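Basket placing, release height and the rim problem
Notebook, March, bench 2

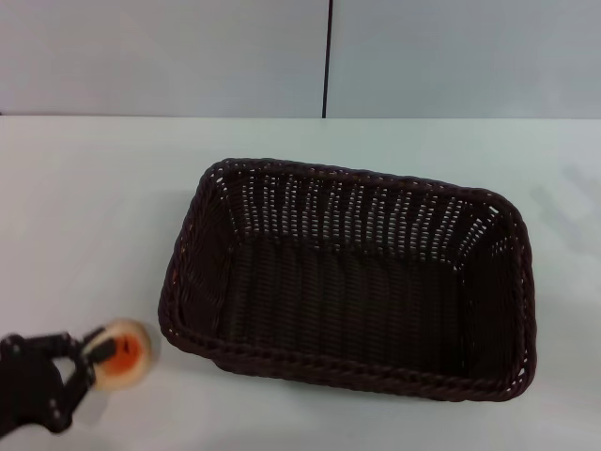 Picked this up again after lunch. The complaint from the morning runs was that the planner kept bringing the item in too low over the short side and stopping on the collision margin. I had blamed the controller for that. I now think the controller is fine and the basket model is wrong.

What the logs say: the arm stops before it crosses the rim, velocity goes to zero cleanly, no force spike on the wrist. So it isn't touching anything. The stop comes from the Jemberg collision checker, which reports an overlap between the held object and the basket. The overlap is with the side wall, at a point where I'm fairly sure there is only air.

Dumped the basket mesh and looked at it from the side. The perception node fits a box to the segmented points and extrudes it straight down to the table. The real basket is wide at the rim and narrow at the floor, so the outside of the box takes up a wedge of free space all the way around. Same on the inside: the planner believes the floor is as big as the opening, which is worse, since it will happily choose a place target that is inside the sloping wall.

Second thing, the weave. The back wall is open enough that the light background comes through, and the depth there is junk. Some pixels land on the strands, some on whatever is behind, and the filter averages them into points floating between the two. The fit then pulls the far side back. Over 151 saved depth images the far edge wanders a lot more than the near edge. The near edge has the thick braid and gives a solid return.

Changes made today:

Fit the rim only. Take the top band of points, fit a rounded rectangle, ignore everything under it. The floor gets its own fit from the darker, tighter region at the bottom. Walls are just lofted between the two. Took most of the afternoon because the Stodivik mesh tool wants its vertices in a consistent winding order and doesn't say so when they aren't.

Turned off the averaging filter inside the basket mask. Using the nearest return per cell for the walls. It looks noisier in the viewer but the walls end up where they should be.

Padded the rim, took the padding off the walls. The rim is what we would hit.

Held object is now attached to the gripper as a short cylinder, flat face along the approach direction, with the size from the perception estimate at grasp time. Before this it was a sphere big enough to cover any grasp, which was costing clearance we didn't need to give away. Keep the sphere as a fallback when the estimate has low confidence.

Approach waypoint: raised, and moved so the lateral motion finishes above the rim before any descent starts. The old path cut the corner. With the item held upright beside the basket the first segment should be straight up, then across, then down. I added it as a hard constraint for now. It would be nicer as a cost, but the optimizer trades it away whenever the joint limits get tight and I don't want to tune weights this week.

Replayed in simulation with the new model, 300 start poses. 9 failed to plan. All the failures have the elbow near its limit, none of them are basket collisions. Old model on the same poses failed on nearly half, so I'm keeping the change. Planning time went up a bit from the extra mesh faces; haven't measured it properly.

Still open:

The color threshold in the segmentation. Orange center comes through well, the cream outer ring bleeds into the white table and the mask shrinks to the middle. That makes the cylinder too small, which is the unsafe direction. Short term I am taking the diameter from depth and ignoring the mask edge. Xaba branch has a trained segmenter that might do better, need to check whether it runs on this machine at all.

Shadows. The soft ones on the tabletop show up as low-confidence blobs in the clutter map. They have no height, so the checker ignores them, but they do make the free-space sampler avoid that part of the table. Add a height test.

Release height is still a constant in the config. Should be floor height plus object radius plus margin, now that we have a floor fit.

Merged to the bench branch only. Don't pull into Jitora main until the hardware runs are done with the new rim padding.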